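Plutthorpe Community Repair Shed: Questions We Get Asked

Page last updated Thursday, April 6, 2023

Where are you?

Behind the old bus depot in Plutthorpe, at the end of the lane with the potholes. If you've reached the garden centre you have gone too far, though they do a decent scone.

What can I bring?

Anything you can carry through the door by yourself. Lamps, toasters, chairs, radios, bicycles, coats with broken zips. We don't take microwaves, gas appliances or anything with a petrol engine. We used to take printers. We are happier now.

Do I need to book?

For electrical things, yes. For everything else you can turn up and wait your turn. The booking sheet is on the counter, or you can ring and Malsha Weerakoon will write you in, provided you can spell your own surname at a reasonable speed.

How much does it cost?

Looking is free. If we mend it, we ask for a donation and the price of any parts. A fuse is pennies. A new motor for your late aunt's food mixer is a different conversation, and we'll have it with you before ordering one.

How long will it take?

Small jobs are usually done while you wait. Anything needing parts goes on the shelf with a ticket. Please come back for it. After 7 weeks we send a letter, and after that your kettle starts a new life making our tea.

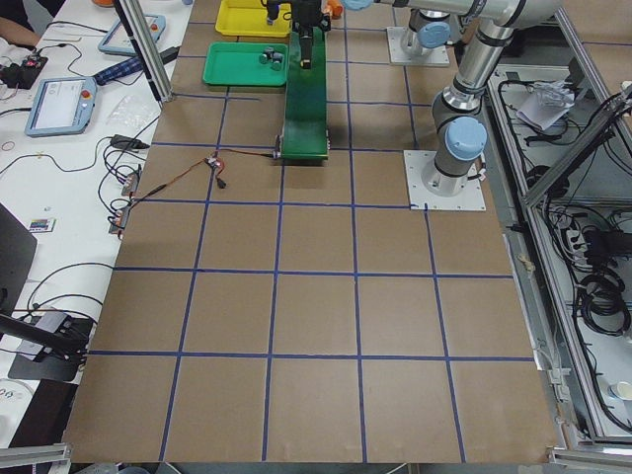
Can I stay and watch my item being mended?

We'd prefer it. You know how the thing broke, or at least you know the version you're willing to tell us, and both are useful. Most people end up holding the torch.

I already tried to fix it myself. Is that a problem?

Not at all – about half of what comes in has been visited by someone with a butter knife. Bring every screw you have left, including the one you decided wasn't important.

Do you sharpen knives and garden tools?

Shears, loppers, kitchen knives and chisels, yes. Wrap them in newspaper and tell us before you hand over the bag. No serrated bread knives, please.

Will you guarantee the repair?

We test it in front of you and we'll look at it again for nothing if the same fault comes back. That is as far as it goes. If it was already on its last legs, we'll say so, sometimes at length.

Can I donate tools?

Hand tools are always welcome, rusty ones included. We have enough claw hammers to last until the next ice age, so think spanners.

Why were you shut in January?

The boiler. It is the one thing in the building we aren't allowed to mend ourselves.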